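About the Skoditz Handling Workshop

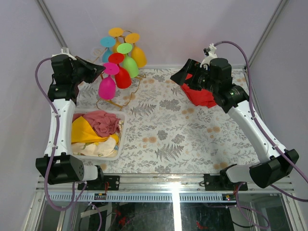
Two-arm cell with cloths and drying rack.

The Skoditz Handling Workshop is a small engineering firm in Plikov. We design, build and test bench-top cells in which two robot arms work over a shared table. Our main field is the handling of household goods: cloths, light plastic ware, racks, baskets and similar items which vary in shape or do not keep their shape when lifted.

The firm was started by former staff of the Acheampong machine works and moved to its present building in July, when the older premises in Mill Lane became too small. The workshop now employs 15 people. Mechanical assembly and wiring are on the ground floor. Software, drawings and records are upstairs.

What we make

Our standard cell is a walled enclosure with an aluminium frame and a pair of arms, one at each side of the table. Cables are carried along the outside of the arms, so that a damaged lead can be changed without taking a joint apart. Table mats are changed between jobs, and both plain and printed patterns are kept in stock. Grippers are supplied to suit the goods.

Control software is written in-house under the name Stimport. It keeps a record of joint positions and gripper commands for each run. Customers receive these records with the cell, together with the wiring diagrams and a parts list.

Open days

The workshop is open to visitors twice a year. A visit lasts roughly 99 minutes and is limited to 22 people, this being the number that can stand behind the floor line with a clear view of the cells. The programme is as follows:

Introduction and safety notes, upstairs meeting room.
Cloth handling at the first cell, with a basket of mixed cloths.
Assembly bench: joints, motor bases and mounting brackets.
Stimport records shown on screen, with time for questions.

Cloth colours and positions are changed between runs. Failed grasps are left in the demonstration and the run is continued by the operator where possible. Visitors may ask for a run to be repeated.

School parties are accepted from age 12, with 2 adults to each party. Flat shoes are required on the ground floor. Bags are left in the lockers by the entrance. There is a lift to the upper floor.

Firms wishing to have their own goods tried in a cell should send samples at least three weeks before the visit. Samples are returned by post.

Page last revised 3/16/23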